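Bench Gardening Assistants and Home Study Participants
Clillow Indoor Growing, Cavberg site

Applications close 23rd June

Clillow runs a small study on how people store and sort gardening supplies when they have very little room. Most of our work is about tabletop storage: drawers, hanging baskets, trays and small planters that fit on a kitchen counter or a balcony shelf. We are looking for two part-time bench assistants and for 100 households to take part at home.

Bench assistants

You will work in the Cavberg room, in the Dow building. The job is mostly setting out the supplies, putting seed packets and hand tools where the day's sheet says they go, and writing down where each item ended up. You will also sweep the floor of the display, restock the seed jars and keep the supply list current. The list has 231 lines and every one gets checked once a month.

You should have:
- steady hands and patience with small items
- clear handwriting or reasonable typing
- no serious pollen or dust allergy

Gardening experience is useful but we will train someone without it. The posts run until December. Shifts are four hours, mornings or afternoons, and we try to keep people on the same shift. Pay is monthly.

Household participants

You need a counter, shelf or table you can leave set up for three weeks. We send you a drawer unit and a box of supplies. You use them as you like and fill in a one-page form every evening. You may keep the supplies afterward. The drawer unit goes back in the prepaid box.

We have had 1,877 forms returned so far. Most come from people in houses, so applications from apartments, dorms and mobile homes are especially welcome. One application per household, please. Adults only.

The first two pictures show the yellow drawer unit with its top drawer out, and artificial flowers nearby.
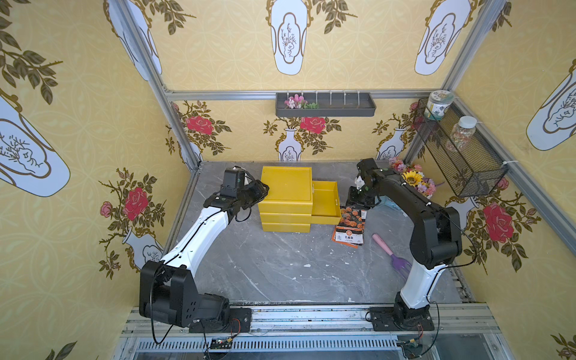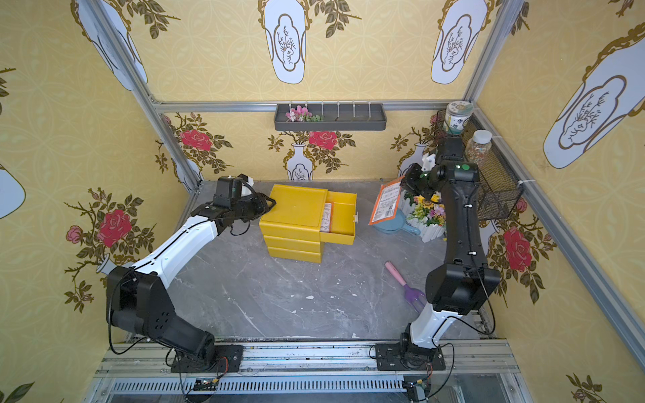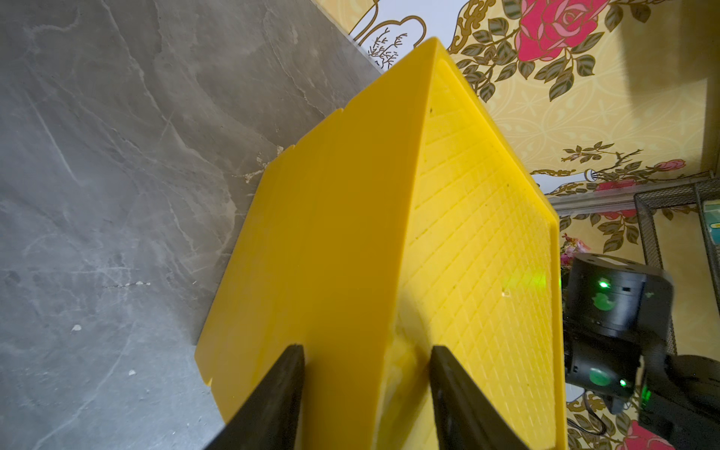 How to apply

Write to the Pandeo desk at the Dow building, or leave a form at the front counter. Say which of the two you are applying for. Bench applicants should include a short work history and one reference. Households should tell us the width and depth of the surface they plan to use and whether children or pets can reach it.

We reply to every bench application. Households will hear from us only if they are selected. Parking at Cavberg is limited, and the side entrance has a ramp. If you took part in an earlier round you can apply again, but please put your old household number on the form.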